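Open Day at the Anach Workshop: My Review of the Senum Gripper Kit

Print this page | E-mail this to a friend

I went to the open day in May mostly for one thing, the Senum gripper kit, which I am thinking to buy for our small repair shop. 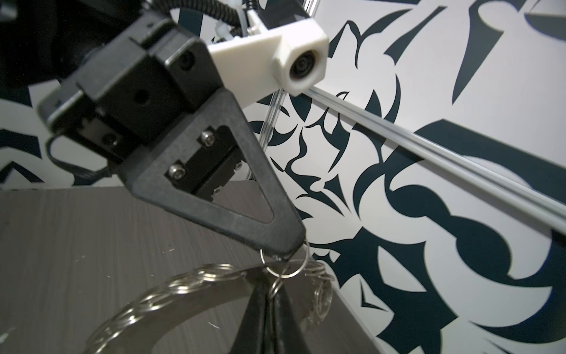 I arrived a little before ten in the morning. The Anach workshop is at the back of an old printing house, and you must ring two times before the door opens. Inside there was coffee, a table with leaflets, and three stations with robot arms. I will write only about the one with the Senum kit. The other two were behind a crowd the whole morning and I could not see enough to be fair.

First, what you get. The kit is a pair of flat black fingers with a triangular opening in each, the block they are mounted on, screws, a cable and a bracket for a small camera. You must have your own arm. The price on the leaflet was 555 for the full kit, or 300 for the fingers and the mounting block only. Tax is not included, and for me this should be written bigger.

The task at the station was a chain of split key rings, the ordinary silver kind, linked one into another and laid on a dark gray table. The operator must pick up the chain by the tip of a finger and move it. I was happy to see this task. At the shows I visited before, everybody picks foam cubes, and a foam cube forgives everything. A chain of rings is heavy in one place and light in another, it slides, and it shines, so the camera has trouble with it. When I came to the table, a few rings were hanging on the point of the finger and the rest of the chain was still lying in a curve on the table. I stayed there for nearly one hour.

The narrow tip is the best part of the kit. It goes between small things where my own fingers would be clumsy. The opening in the plate is also useful, because you can look through it and see the screws of the block behind. If one of them becomes loose you will notice it early. All the screws I could see were normal hex socket ones, and I like this very much. I have a drawer full of special tools for machines that I don't own anymore.

They let visitors drive the arm for some minutes. I tried four times to hook one ring. Two times I did it, one time I pushed the ring away, and one time I pulled much more of the chain than I wanted. The woman who was helping told me that beginners always come too low. She was right, my fourth try was higher and it was the good one. The controls are from Hermans and are sold separately. They are pleasant in the hand but the speed knob is too sensitive at the slow end.

Now the things I liked less. The fingers are flat and smooth, and for round objects you need rubber pads, which cost extra. The cable is another point. A black cable hangs in a loop near the housing, and I would be afraid that it catches on something when the arm turns. Higher up there is another one in a spiral sleeve with small white ties, and this one looked tidy to me. Why not do the same for both? I asked, and they wrote it down.

The white bracket is 3D printed and you see it on the surface, a little rough. It is thick and I think it will hold. You can download the file and print your own if you break it, so I don't count this as a minus.

About the room I also want to say something. The wall behind the table is painted in big black and white pointed shapes, like a tattoo. I found it beautiful. It was also tiring for my eyes after one hour, when I tried to follow small silver rings in front of it.

Before lunch there was a short talk about maintenance. The company gives a figure of 500 hours before the first service of the slide. I can't check this number, I only repeat it. The slides of the talk were too small to read from the back, where I was standing.

I compared at home with the Prirotetti kit, which is 292 and has wider fingers. For boxes and bottles I would take Prirotetti and save the money. For rings, wire, springs and small hooks, the Senum is better in my opinion. I give it four stars from five. With the second cable in a sleeve it would be four and a half.

The next open day will be in autumn, and registration is free. Bring a sweater, the workshop is cold.

Print this page | E-mail this to a friend

Comments (3)

gearbox_aunt
Thanks for this! I was there in the afternoon and the key rings were my favorite too. I hooked zero of them, so you did better than me.

tomato77
Does the 300 version come with the screws? The leaflet I have doesn't say.

Reply from the author
Yes, I asked this. The screws are in both versions, but the cable is only in the full kit.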